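Sorting used batteries at home, one box or several?
Home and Household > Storage and Tidying

okes_dm
Hello everybody. I am Da-eun Ma, I moved to Okesberg in spring and I am still learning how the recycling works in this town. I have a question about household batteries.

In my old apartment I had one glass jar in the kitchen, and every battery went in there, the good ones and the dead ones together. When the jar was full I took it to the supermarket. Now my husband says we throw away batteries which still have power, and he is probably right. The wall clock needs almost nothing, but the children's toys need a lot, so a battery which is finished for a toy can run the clock for months.

I would like to make a better system before the holidays, when we will have many new toys. How do you do it? Do you keep the half-used ones at all? And which kind of box do you use?

Pellworth
One box for new, one bag for dead. The half-used ones are a trap. You keep them, you forget them, and then they leak in a drawer. I cleaned enough brown crust out of flashlights to stop doing this.

tinlid
I disagree with Pellworth a bit. Half-used is fine if you have a tester and if you keep the pairs together. The problem comes when people mix an old one with a new one in the same device. Put a rubber band around the pair when you take it out.

Also please do not use a metal tin. My aunt kept hers in a cookie tin with keys and coins. Glass or plastic only.

okes_dm
Thank you both. No metal, I understand. I have a small tester now, it was cheap, but I am not sure where is the limit between "use again" and "finish".

tinlid
For the normal 1.5 volt type I use 1.3 as the limit for remote controls and clocks. Under that it goes to the dead box. Other people are stricter. The rechargeable ones are different, they show a lower number even when full, so do not judge them by the same limit.

Marrow Lane
Does the tester put a load on the battery? If it is only a simple voltmeter, a tired battery can look better than it is. I bought the one from Skotstead with the small needle and it is good enough for the kitchen.

okes_dm
Mine has a needle too, but no name on it. I will try it with a new one first, to learn where the needle should stand.

I decided for three plastic bins in different colors, because my children can not read labels yet but they know colors very well. Pink is for the dead ones, blue is for "use again", and yellow is for rechargeable. The yellow one you can see through a little, which I like, because then I know when it is time to charge. I do the sorting on the wooden table, where there is space to lay them down first and look at them one by one.

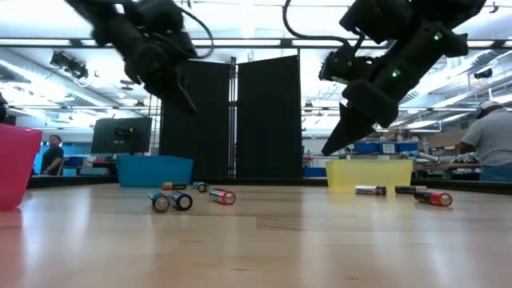 Pellworth writes that three bins is one too many, and that the blue one will be full by summer. Who has so many clocks? Take the best few for the remote controls and let the rest go.

okes_dm
You may be right about the blue one. I can make a rule: if it is full, the oldest go out. But how will I know which are the oldest?

Marrow Lane
Write the month on a piece of tape. I do it with a marker directly on the battery, only a number for the month. It takes a few seconds.

I am more worried about the children. Colors are nice for learning, but please keep the bins high, or take ones with a lid. And the flat button cells should not be in any open bin. Those go in a closed container the same minute you take them out.

okes_dm
Yes, thank you, this is important. The button cells I keep separately in a jar with a child-proof cap, on top of the cabinet. The bins also go up on the shelf after we finish. The children only help when I am sitting with them.

gravelpath
Coming in from Seston. Our collection point asks us to put tape over the ends before we bring them. For the ordinary round ones they are relaxed, but for lithium and for 9 volt they insist. Is it the same in Okesberg?

tinlid
Okesberg wants tape on the 9 volt and on lithium, same as you. The ordinary ones can go without. I tape everything in winter anyway when I have time and the radio is on.

Pellworth
Taping everything is a waste of tape.

tinlid
It is my tape.

gravelpath
Another question, where do you all keep the new ones? I read many times that the refrigerator is good for them. My mother swears by it.

Marrow Lane
No refrigerator! They get damp when you take them out. A dry drawer at room temperature is all they need. I leave them in their package until the day I use them, so there is no doubt which are new.

okes_dm
In Korea my grandmother did this also, with the refrigerator. I will not tell her.

I want to report after the first weekend. From the old jar I had over 300 batteries, you can imagine how long I was collecting. Most were dead. I was surprised how many of the "dead" ones from the toys were still good on the needle. The clock in the hall has one of them now and it runs.

What I still find difficult is the rechargeable ones. They look so similar to the others, and my older son put 2 of them in the pink bin. I found them before we went to the collection point.

tinlid
Buy all your rechargeables from one brand with one color and never buy normal ones in that color. It solves most of it. Ours are all Wi and white.

Pellworth
Or paint a dot of nail polish on them. Costs nothing.

okes_dm
Nail polish is a very good idea, I have yellow. Then the dot has the same color as the bin, and my son can match it.

Pellworth
I still say two bins.

Marrow Lane
Check the opening times before you carry 300 batteries across town. In July the collection point closes at noon.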